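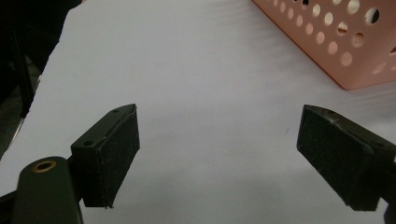 Students in the spring course at Rathjen said in April that showing a robot a task sounded like the easy half of the work, and asked why it gets a chapter of its own.

Chapter 6
Teaching by Demonstration

6.1 What a demonstration is

In Chapter 5 the robot was told what to do through a list of positions. Every position was typed in or picked from a screen. The method works well when parts arrive in the same place each time. It works poorly with cloth, cable, or bagged goods, where the shape of the object changes as soon as it is touched.

A demonstration replaces the list with a recording. A person does the task, and the system stores how the gripper moved, how far the jaws were open, and what a camera saw at each moment. A program then learns from many such recordings. One recording is called an episode.

There are three common ways to make an episode:

Hand guiding. The person takes hold of the robot arm and moves it through the task.

Remote control. The person moves a controller or a second, smaller arm, and the robot follows.

Hand-held grippers. The person works with grippers held directly in the hands, and no robot arm is needed during recording.

This chapter covers all three, with most of the exercises written for the last one. If your lab has only an arm, read Section 6.3 first and come back.

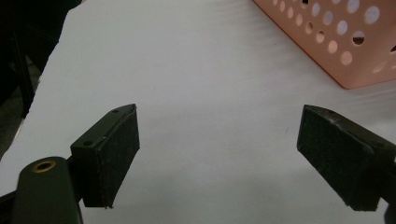 6.2 Choosing what to record

Before the first episode, write the task down in one sentence. "Sort the laundry" is too wide. "Take one cloth out of the basket and lay it on the table" can be recorded, checked, and repeated. The sentence should say where the episode starts and where it ends. Two people who read it should press the stop button at the same point.

Next, decide what will change between episodes. Things that often change are the position of the basket, the color and size of the cloth, and the way the cloth is folded or bunched. Change them on purpose and keep a log. A model trained with the basket always in one corner may fail when it is moved a hand's width.

Keep the speed even. Beginners tend to rush the reach and then stop over the object while they think. The pause is recorded too, and the robot may learn it.
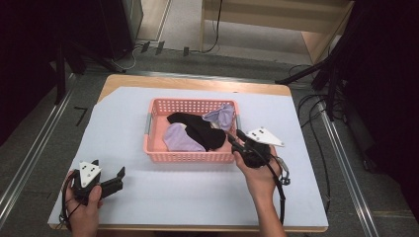
Two-handed tasks need one more decision, which is the job of each hand. One hand may hold the rim while the other lifts, or both may lift together. Either plan is fine for training. Switching between them without a note in the log makes the data harder to learn from.

6.3 How many episodes are enough

The number depends on the task. In the Kirna data set, used in the exercises at the end of this chapter, 1,954 episodes were recorded for one cloth task. On review, 442 were thrown out. The usual faults were a late stop, a gripper that left the camera's view, and a hand resting on the table edge. The Ilano set has 4,000 episodes of a simpler task, but fewer kinds of cloth.

For a class project, begin with 40 episodes. Play back every one before recording more. Look for the following:

- the jaws close on the object and stay closed until release
- the start and end match the written sentence
- both grippers can be followed for the whole episode

Exercise 6.1 uses the Jatadix viewer for this step. Install it now, along with the log sheet from Appendix B, and set aside a folder for rejected episodes. You will need them again in Section 6.5.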